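ok so people keep asking me whether robots can do chores yet. short thread, typing this between trains at Telcombe, forgive the spelling

1/ Short answer: some chores, slowly, on a good day, with a human setting the table first. Longer answer is below, and it's mostly about fake flowers.

2/ I ran a shop floor in Mullotthorpe for years. Silk roses, wreaths, table stuff. Everyone thinks the flower part is the hard part. It's the fiddly assembly that eats your day – stem, leaves, bloom, tape, next one. Our best March we did 783 stems and I couldn't feel my thumbs.

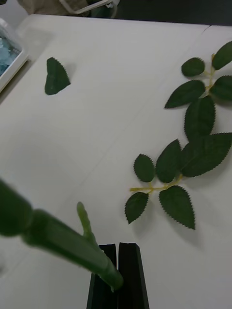
3/ The thing I look for in any robot demo is how it holds stuff. Anybody can pick up a box. Boxes are polite. A stem is thin and it has bumps and it wants to roll, and a person sorts that out with a thumb and never thinks about it. With two flat fingers there's no thumb to roll it with. So you pinch that green stem close to the tip and now the whole rest of it is a lever sticking out the side, and you'd better know where the heavy end went. The leaf that's lying off by itself on the table is job number two. Flat thing on a flat surface. Try it with chopsticks.

4/ Same problem at home btw. Socks. Forks in a drawer. The one lid under the other lids. Folding a towel is the demo everyone shows and it's fine but my house is not made of towels

5/ Speed. I get yelled at for this one. A trained person on our floor did a basic single rose in 19 seconds. Not showing off, that was just normal, Neusa Xavier could do it while arguing on the phone. I don't need a machine to match Neusa. I'd take three times slower if it ran all night and I didn't have to stand there.

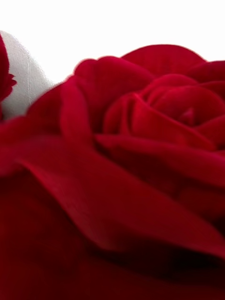
6/ But that's the catch right, the standing there. Every automation pitch I ever sat through at Furtună (previous job, don't ask) had a guy next to the machine. Put the part back. Nudge it. Wipe the thing. If I'm paying a guy to stand next to it he may as well make the rose

7/ And petals are not all the same, even out of one carton. Some blooms come squashed from shipping and you fluff them with your fingers before anything else. No one writes that step down. Tamara Căpraru tried to write our whole process out once for a new hire, got to page three and she hadn't put a leaf on yet

8/ ok what I DO think is close. Fixtures. 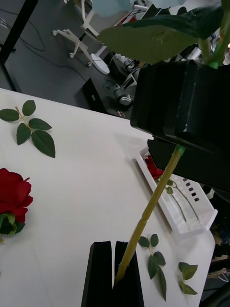 9/ People want the robot to be like hands and I keep saying forget hands, think about the bench. We had clamps, pegs, a block with holes drilled in it, all kinds of junk, and that was half our speed. A stem standing up by itself is a solved stem. So when I see the bottom end sitting in a black slotted holder and the gripper working higher up, with a band of green tape right there under the jaw, I think ok, somebody has done this job or talked to someone who has. Tape was always our worst station. You need one hand to hold and one to pull and really a third for the leaf.

10/ Kitchen version of this: a dish rack is a fixture. A hook is a fixture. I bet the first house robot that's worth the money comes with a pile of ugly plastic brackets and everyone complains about them

11/ Things I'd still want before I put one on a real line:
picks up the dropped leaf without being told
knows a bad bloom from a good one
keeps going when the tray's a mess, the tray is allways a mess

12/ Two arms helps. One-armed assembly is a trick, two is how people work. But two arms also means two things that have to agree on where the stem is, and my sister and I can't carry a couch through a door

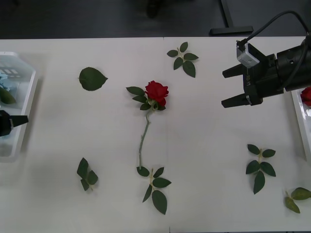

13/ Catinca Roman already replied that I'm being too soft on them, she says a layout like that with every piece spread out flat and room between is nothing like a bin at the end of a shift, and to call her when it can pull one sprig out of a tangle of fifty. Fair. Untangling was what we gave the new people and they hated it.

14/ My pushback on Catinca: we spread things out too. First ten minutes of every shift. If a person has to do that for the robot and then walks away for three hours, I'm happy, that's a dishwasher. You load a dishwasher and nobody says it can't wash dishes

15/ So where I land. Shop floor, one product, decent fixtures, patient boss: pretty close. Your kitchen: no. My kitchen: defintely no

16/ train's here. if anyone has run one of these on a real assembly bench for more than a week tell me how often you had to go rescue it, I want the boring number, not the video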